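Jaramen Listing Desk - Set-up Guide
Section 4: Posting a house for sale

Read first. Have the street address, lot size and seller's signed form ready before you log in. Drafts time out after 17 minutes, no warning.

4.1 Start the listing

1. Log in, click Listings, then New.
2. Pick the property type. Manufactured homes go under Manufactured, not Single Family. Buyers filter on this.
3. Type the address. Wait for the map pin to drop. Wrong spot? Drag it.
4. Enter beds and baths. Half bath is .5.
5. Save Draft.

Note: office code for the Penrose branch changed in May. Use the new one or the listing lands in Codero's queue and Mio Ichikawa has to move it back by hand.
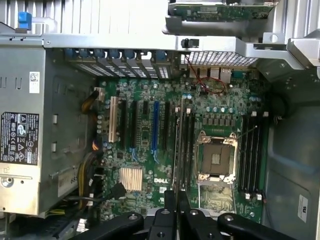
Fig. 4-1. Dell tower, side open, motherboard and power supply.

4.2 Price and terms

1. Enter asking price. No commas, no dollar sign.
2. Check every financing type the seller will take. Leave the rest blank.
3. Selling as is? Tick the As Is box AND say so in the remarks. Both. The box alone doesnt print on the flyer.
4. Add HOA dues if any, monthly figure only.

CAUTION: Price changes after publishing go out to every saved search right away. No undo. Check the zeros.
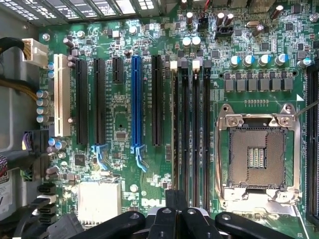 Can I change the address after the listing is live?
Only the office admin can. Send the listing number and the corrected address to Imelda Calimlim and leave the listing alone until she replies.

4.3 Remarks and showings

1. Public remarks: keep it short. The first 100 characters show in search results, so lead with the good stuff.
2. Gate codes and lockbox codes go in Agent Remarks. Never in public remarks.
3. Set showing hours. Default is 7 a.m., most sellers hate that. Change it.
4. Pick Call First or Go Direct. Tenant in the house = Call First, always. 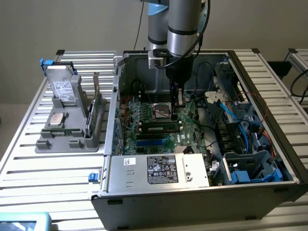 5. Add a backup contact for showings. Cell number, not the office line.
6. Click Preview. Read it thru once, top to bottom.
7. Click Publish. Status goes from Draft to Active.

Note: if status sticks on Pending Review, a required field is empty. Look for the red star. Usually its the parcel number.

Syncing to the Dakau portal is covered in Section 5.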